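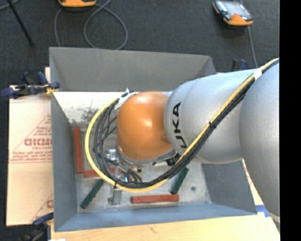

Brazo KUKA sobre la cubeta de piezas, vista desde arriba.

¿Qué normas aplico a una celda de picking con brazo industrial en un laboratorio?

Publicado por Hugo Rey en Seguridad en robótica

Buenas. Estamos montando en el taller de Mikcombe una celda de recogida de bloques desde una cubeta, con un brazo KUKA y una pinza. Las piezas son pequeñas y no pesan casi nada. El programa lo cargamos desde el armario y el brazo trabaja a velocidad reducida mientras ajustamos los puntos de agarre.

Me piden un documento de seguridad antes de dejar entrar a los alumnos en febrero y tengo dudas. ¿Basta con que el fabricante del brazo entregue su declaración o tengo que evaluar la celda entera? ¿Hace falta vallado si siempre vamos a velocidad de ajuste? La cubeta va sujeta con mordazas azules, ¿eso cuenta como fijación o hay que atornillarla? Somos 4 personas usando la celda por turnos.

Etiquetas: evaluación de riesgos, ISO 10218, pinzas

Carolina Barros
21 votos, respuesta aceptada

Tienes que evaluar la celda entera. El brazo suelto se entrega normalmente como cuasi máquina, con declaración de incorporación, y quien lo integra con pinza, mesa y cubeta asume la evaluación del conjunto. La referencia es ISO 10218: la parte 1 trata del robot y la parte 2 de la aplicación y la integración. Para el método de evaluación, ISO 12100.

Sobre la velocidad: el límite de 250 mm/s es para el modo manual reducido, con el pulsador de validación en la mano. En cuanto pases a automático necesitas que nadie pueda entrar en la zona, sea con vallado y puerta enclavada, con escáner láser o con otra medida equivalente que salga de tu evaluación. Que las piezas sean ligeras no cambia gran cosa. El riesgo lo pone el brazo.

La cubeta: la norma no te va a decir si mordaza o tornillo. Lo que debes justificar es que no se desplaza con un choque de la pinza contra la pared. Con mordazas, yo apuntaría una revisión del apriete al empezar cada turno y pondría una marca en la mesa para ver si se ha movido.

Mira también los cables. En tu foto el mazo amarillo y negro hace un arco amplio junto a la pinza y pasa por encima de la cubeta. Recorre toda la trayectoria despacio y comprueba que no se engancha con el borde ni con las piezas en la posición más baja, y que no se tensa al girar la muñeca. Apunta el resultado en el expediente. Lo mismo con los cables de la moqueta, que están en zona de paso o cerca: canaleta o fuera.

Gilles Besnard
7 votos

De acuerdo con Carolina. Añado lo que nos pidieron en Wultitz cuando hicimos el nuestro:

Plano en planta con el alcance máximo del brazo, pinza incluida.
Lista de modos de funcionamiento y quién puede usar cada uno.
Prueba de la parada de emergencia desde todos los puestos, con firma.
Qué hace la pinza si se va la corriente o el aire. Este punto nos lo devolvieron dos veces.
Copia del programa con número de versión. El nuestro iba por la 322 y en el expediente ponía otra, hubo que repetir las pruebas.

Con alumnos, una sola persona dentro y la consola siempre con ella.

Noémie Carré
Sin votos

Nosotros pusimos una cinta amarilla en el suelo y un cartel y nunca ha pasado nada. Para bloques pequeños no me complicaría.

Comentario de Carolina Barros: la cinta sirve como señalización, no como protección en automático. No la pondría como medida única en el documento.

Comentario de Hugo Rey: gracias a los tres. Empiezo por el plano y el recorrido de los cables. Lo de la pérdida de aire no lo tenía, lo pruebo esta tarde a las 16:00 y lo añado.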